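Drandetside Mending Words

A word list of sewing, mending and household textile terms, with plain definitions and example sentences

What this is

Welcome, and thank you for stopping by! Drandetside Mending Words is a list of 2,922 words and short phrases that people use when they talk about cloth and how to look after it. It started as a shoebox of index cards that belonged to my aunt, who ran the alterations counter at Utham for a good long while and wrote down every word a customer used that she hadn't heard before. Tayla Tuhiwai typed up the first 2,000 cards over one very long summer, and the rest came from letters, class handouts and a fair amount of chatting over the ironing board.

What's in the files

There is one main file, words.csv, and a smaller one, sources.csv. Each row in words.csv has these columns:

term: the word as it was given to us, spelling and all
meaning: a definition in everyday language
example: one sentence using the word
region: where the speaker grew up, if they told us (often blank)
kind: one of 18 groups, such as stitch, fabric, fastener, fault or tool
source_id: matches a row in sources.csv

Spellings were left alone on purpose, so you will find both "selvage" and "selvedge," and three different tries at "broderie." If you need a single spelling, please make your own lookup table, and do send it to me if it comes out well (I would love to have one).

How the definitions were written

Ataahua McPhee and I wrote them together, mostly on Sunday afternoons. We read each card aloud, wrote down what we thought it meant, and then checked with whoever had given us the word if we could still reach them. Where we couldn't agree, the meaning column has both versions with a slash between them. "Ease" took us most of a day and I am still not happy with it.

Known problems

The fabric group is much bigger than the others, and knitting words are thin on the ground. Some of the example sentences are a bit old-fashioned. The region column is too patchy to support any kind of map, though people do keep asking! A few entries in the fault group are really jokes between coworkers, and I have kept them in because I like them.

Changes

The September release fixed the broken accents and merged the two net and mesh groups, which had been kept apart for no good reason I can remember. The next one will add pronunciation notes for the Iyengar cards. I'd like to reach 3,000 entries before I call it finished.

Using it

Please use it for anything you like, including classes and printed handouts. A mention of the list by name is plenty. Corrections are very welcome, and so are new words, even if you only have half a definition. 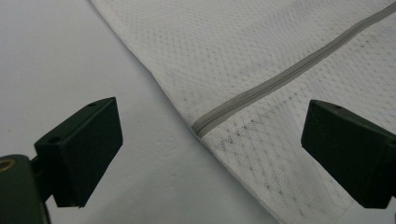
White mesh fabric (see "mesh" in the fabric group).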